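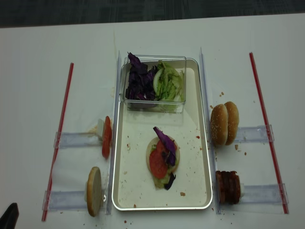
Resetting the Cuvon burger cell

10 October 2020

I moved the Cuvon cell to a new table in August and lost most of a week getting it back to where it had been. The notes I had from the first build were a sketch and a text file with the wrong lane spacing. I am writing the procedure down properly this time, mostly for my own use and for Teodor Sandu, who runs the cell when I am away.

The cell makes burgers on a metal tray, one at a time, with one arm and one gripper. Stacking order is set in a recipe file. Everything that matters mechanically is on the table: the tray, two upright acrylic guides along its long sides, and the feeding lanes that run out from the guides at right angles. Patties, tomato and both kinds of bun half come from the lanes. Lettuce and purple cabbage come from the clear container at the upper end of the tray.

Reference edge

The left guide is the reference for the whole cell. Nothing else gets measured from the table, the arm base or the tray. I learned this by doing it the other way, with the tray as reference, and the tray moves every time it is washed.

Order of work:

Wipe the table with the lanes off.
Set the left guide against its stops and tighten it.
Put the tray in against the left guide, long side parallel to it.
Bring the right guide up to the tray rim and back it off by the thickness of one sheet of paper.
Tighten the right guide from the middle outward.
Fit the lanes.
Teach the pick points. Never before this.

The paper gap is there so the tray can be lifted out. With no gap, the tray binds on the way up and drags the right guide with it, and then the patty lane and the bun top lane are both off by an amount too small to see.

Our guides were cut by Rautiainen, a sign shop in Surkent. They are good at flat parts and had not made anything like this before, and the first pair came back with one edge slightly bowed. Check new guides against a steel rule before fitting. Turning a bowed guide end for end does not help.

Lanes

There are 4 lanes, two on each side. Looking along the tray with the container at the far end:

Upper left: tomato slices
Lower left: bun bottoms
Upper right: bun tops
Lower right: patties

The assignment is not arbitrary. Patties and bun bottoms are the heaviest things the gripper lifts, and they sit nearest the lower part of the tray where the burger is put together, so the carry is short. Bun tops are picked last and can travel further. Tomato was on the right originally. It went to the left after we found it dripping on the bun tops' lane when the arm crossed over.

All ingredients stand on edge. Lăcrămioara Sârbu suggested this before the first build and I argued against it for longer than I should have. Lying flat in a pile, tomato slices stick together and the gripper takes two. Standing on edge they can be taken from the open end one at a time, with the fingers coming down on either side of the slice.

The stack has to lean on something. For tomato it leans against a small white block at the inner end of the lane, next to the guide. The block should be square to the lane. If it is turned even slightly, the slices fan out and the pick point is right for the first slice and wrong for the rest. I check it by eye from directly above and then with a small square, and the square disagrees with my eye about half the time.

Patties are the easiest. They are stiff, the surfaces are rough enough that they do not slide on each other, and the row stays up with only a holder behind it. Load them tight. A gap in the row lets the next patty tip toward the gripper as it opens.

Bun tops go back to back in pairs, and the lane should never hold more than the pair. I tried a longer row and the domes rolled. Bun bottoms stand with the cut face toward the operator. The recipe assumes this. The wrist turns the bun flat as it comes over the tray, and if the bun was loaded the other way around it arrives crust up. There is no sensor for it. The operator looks.

Teaching the pick points

I teach 7 points for the table: one per lane, one for lettuce, one for cabbage, and the place point. The place point is the center of the bottom bun on the tray, and all heights in the recipe are added to it.

Teach each lane point with the real ingredient in place. Dummy slices cut from foam gave me heights I could not use later. Foam does not compress the way tomato does, and the gripper closed far enough to hold the foam and far enough to cut the tomato.

For each lane:

Load it normally.
Jog to above the first item at the open end of the row.
Lower until the fingertips are just clear of the lane surface. A sheet of paper should slide under.
Close at slow speed and watch which finger touches first. If one touches well before the other, shift sideways and repeat.
Lift straight up by the full clearance height before any sideways move.
Save, open, back off, and run the pick at full speed from the home position.

The straight lift matters most on the two lanes nearest the operator. The program I inherited cut the corner there and clipped the top of the guide. The guide did not break. It shifted, and I spent an evening re-teaching points that had been correct.

The container is different. It sits inside the tray at the upper end, cabbage on the left and lettuce on the right, with no divider. I was going to add one and have not. The two heaps stay apart well enough if they are loaded from the outside in, and a divider would be one more thing for the fingers to hit. Pick points are set low in each heap and toward the outside walls. Shredded cabbage behaves worse than lettuce. Long pieces hang from the fingers, and they come down across the stack at whatever angle they like. A cabbage shred that hangs off the bun onto the tray is acceptable. A cabbage shred that is still hanging from the gripper when it goes back for tomato is not, and there is now a short open-and-shake move over the container after each cabbage placement. It adds time and I have left it in.

Tomato placement has a known offset. The slice lands to the left of the bun center if the lead finger is sticky. I have not corrected for this in the program. Cleaning the finger fixes it, and a correction in the program would put the slice off to the right on a clean gripper.

Cleaning during a run

Crumbs are the main maintenance item on this cell. They come off the buns mostly and collect in the lower half of the tray and below the bun top lane. On the tray they do no harm to the mechanics. Under a lane they do. A crumb under the inner end of a lane raises it, the stack leans away from the guide, and the picks begin to miss high. The symptom looks like a gripper fault and I have twice taken the gripper apart for it.

Between runs:

Brush under all lanes, outward, away from the tray.
Wipe the lane surfaces with a damp cloth, tomato lane last.
Wipe both faces of each guide.
Wipe the fingertips and check the pads for cuts.

Do not use alcohol on the acrylic. The lane end caps on the first set cracked at the corners after a few weeks of it. Warm water and a drop of dish soap is enough. We had a spray from Tokico in the cabinet that someone had labeled safe for plastics, and I have not tested it and do not plan to.

The tray comes out for washing at the end of the day. When it goes back, run the place point once with an empty gripper and look at where the fingers stop. It takes less than a minute.

Faults and what they were

Tomato slice picked in twos: stack loaded too tight, or the slices cut thin. Loosen the stack slightly at the open end.

Patty dropped on the way over: pad worn. Up to 4 millimeters of wear still grips a bun, so the bun picks say nothing about the pads. Judge the pads by the patties.

Bun bottom arrives off center: lane lifted by a crumb. See above.

Error 904 at start: the arm was powered up with the gripper over the tray and the homing move refuses to pass between the guides. Jog it clear by hand, to the lower left corner, then home. The manual lists the code under communication errors and sends the reader to check cables. The cables are fine.

Lettuce pick comes up empty: heap has sunk in the middle. Push it back toward the outside wall.

Still open

The right guide creeps. Over a long run it moves away from the tray by a small amount, and I have not found the cause. I have changed the screws and roughened the underside, and the creep is smaller and has not gone away. My current suspicion is the gripper brushing the patty holder on exit. Teodor is going to put a strip of tape beside the guide and mark the position at the start and end of each run. If the mark moves only on runs with patties, I will raise the exit path and teach that lane again.

Rautiainen has the drawing for a second set of lanes with a small step on the underside, so they hook over the foot of the guide instead of sitting beside it. I will post the measurements when they have been fitted and used for a while.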